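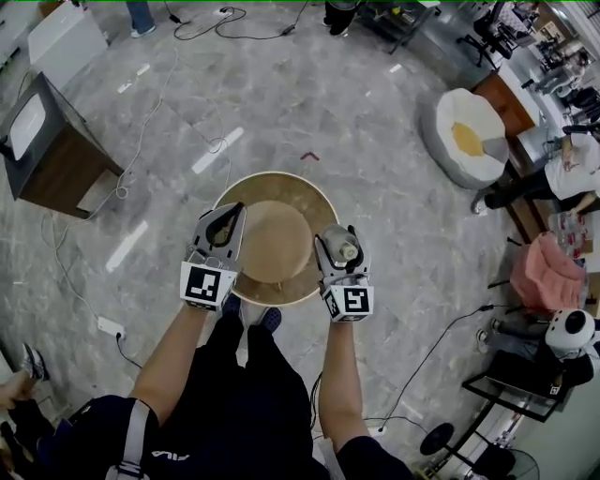 Figure 16. Both hand grippers over the tray, bottle held upright in the right one.

4.2 Recording a demonstration by hand

The Flelo sales sheet says the robot learns "from a few tries". We have not found this to be so. Plan for a long afternoon.

1. Take one gripper in each hand. Keep the square marker on each white cube facing out, clear of sleeves and cables.
2. Start with both grippers open above the tray. Wait for 2 seconds before you move.
3. Close the fingers on the bottle gently. A hard squeeze records just as well and teaches the robot to crush things.
4. Lift, pause, set down, let go.
5. Return to the start position and stop the recording.

Note: The software will show a green tick after almost any recording – it means the file was saved, and nothing more. Play the file back yourself. Marcelino Moya threw out 27 ticked recordings in May when he did.

Note: The factory setting asks for 1,000 repeats. More repeats of a sloppy movement give you a sloppy robot.

Caution: Use an empty bottle with the cap on. Move cables away from your feet before you begin.

If playback drifts from what your hands did, go to 4.5 before recording again.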